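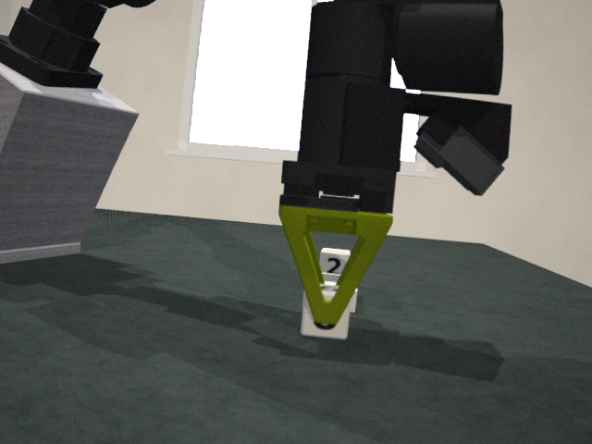

Section 6: Connecting the Trailer to the Truck

Read this section before you couple a Florwood curtainside or flatbed trailer to any truck for the first time. It covers coupling, air and electrical lines, landing gear, and the first brake check. Loading is covered in Section 7 and parking overnight in Section 9.

Before you start

Park the trailer on firm, level ground. Gravel is acceptable if it has been compacted. Do not couple on fresh asphalt in hot weather, as the landing gear feet can sink.

Check that the fifth wheel on the truck matches the kingpin on the trailer. All Florwood trailers leave the Plevmont plant with a 2-inch kingpin. If your truck came from another market, the size is stamped on the fifth wheel plate or listed in the truck's own handbook.

You will need:
Gloves
A flashlight
Wheel chocks (one pair)
The landing gear crank, stored in the bracket on the curb side
Fifth wheel grease

Caution: Never stand between the truck and the trailer while the truck is moving. If a second person is helping, agree on hand signals first and stop the truck whenever you lose sight of that person.

6.1 Lining up

1. Chock the trailer wheels on both sides of the rear axle.
2. Confirm that the trailer parking brake is on. The red knob on the Lurell valve panel must be pulled all the way out.
3. Inspect the fifth wheel. Look for cracks, missing bolts, and dirt in the jaws. Wipe off old grease and apply a fresh coat.
4. Tilt the fifth wheel plate down toward the rear of the truck and check that the jaws are open.
5. Back the truck slowly until the fifth wheel is just short of the trailer. Keep the truck and trailer in a straight line.
6. Stop, set the truck parking brake, and get out.
7. Check the height. The front edge of the trailer should touch the middle of the fifth wheel plate, so that the trailer lifts slightly as the truck backs under it. Raise or lower the landing gear as needed.

Note: On trucks with rear air suspension, adjust the height with the suspension control first. Return it to the ride position after coupling.

Caution: A trailer set too high can pass over the jaws and strike the back of the cab. A trailer set too low can damage the nose plate.

6.2 Coupling

1. Connect the emergency (red) air line and the service (blue) air line. Push each coupling in until the seal seats, then turn it to the stop.
2. Supply air to the trailer from the cab. Wait until the pressure is steady, and listen for leaks.
3. Shut off the trailer air supply again. This locks the trailer brakes.
4. Put the truck in its lowest reverse gear and back under the trailer until you feel and hear the jaws close on the kingpin.
5. Move gently forward against the locked trailer brakes. The trailer should hold the truck back. Do this twice.
6. Set the truck parking brake, turn off the engine, and take the key with you.
7. Use the flashlight to look at the jaws from behind. They must be closed around the shank of the kingpin, with no gap between the trailer plate and the fifth wheel.
8. Check that the release handle is fully in and that the safety latch has dropped over it.

If there is a gap or the handle is sticking out, the trailer is not coupled. Release it, pull forward, and start again from 6.1.

6.3 Electrical connections

1. Plug the seven-pin cable into the socket marked LIGHTS.
2. Plug the ABS cable into the socket marked ABS. On trailers with the Godoy load sensor, this cable also carries the sensor signal.
3. Clip both cables to the hanger. They should hang clear of the deck plate without being tight in a full turn.
4. Turn on the ignition. The trailer ABS lamp, on the left side near the rear, should come on briefly and go out.
5. Check the brake lights, turn signals, marker lights, and license plate light.

If the ABS lamp stays on, unplug the ABS cable, look for bent or dirty pins, and plug it in again. If it still stays on, the trailer may not be used until a service shop has read the fault code. See Section 12 for the list of codes.

6.4 Landing gear

1. Fit the crank and start in low gear.
2. Once the feet are off the ground, change to high gear and raise them all the way.
3. Fold the crank and latch it in its bracket.
4. Remove the chocks and store them.

Note: Owners of the first production run (trailer numbers up to 1,154) have a crank that must be pushed in for low gear and pulled out for high. On all later trailers it is the other way around. The trailer number is on the plate next to the valve panel.

6.5 First brake check

1. With the engine running, let the air system reach at least 110 psi.
2. Open the trailer air supply and push in the red knob.
3. Release the truck parking brake and roll forward at walking speed.
4. Apply the trailer hand valve. The trailer should slow the truck evenly, without pulling to one side.
5. Stop. Walk around the combination and listen again for leaks at the couplings, the relay valve, and the brake chambers.

Check the coupling again at your first stop, especially if the road has been rough.

Cold weather

Between December and the end of the frost season, drain the trailer air tank at the end of every shift. Water in the tank can freeze in the relay valve and hold the brakes on. Do not pour alcohol or deicer into the air lines. It dries out the seals and voids the warranty on the valve panel.

Stiff grease can keep the jaws from closing fully. Use winter-grade grease, and repeat the visual check in 6.2, step 7, after the first short drive.

Help and records

Write the trailer number, the truck number, and the result of the first brake check on the card in the back of this manual. Dealers will ask for the card when you make a warranty claim.

For technical questions about couplings and air lines, ask your dealer for Kjell Nyberg in trailer support. Questions on the load sensor go to Mirela Bragança. Spare cranks, hangers, and seals are ordered through the parts desk, and you will need the trailer number for the crank.

Continue with Section 7, Loading and Axle Weights.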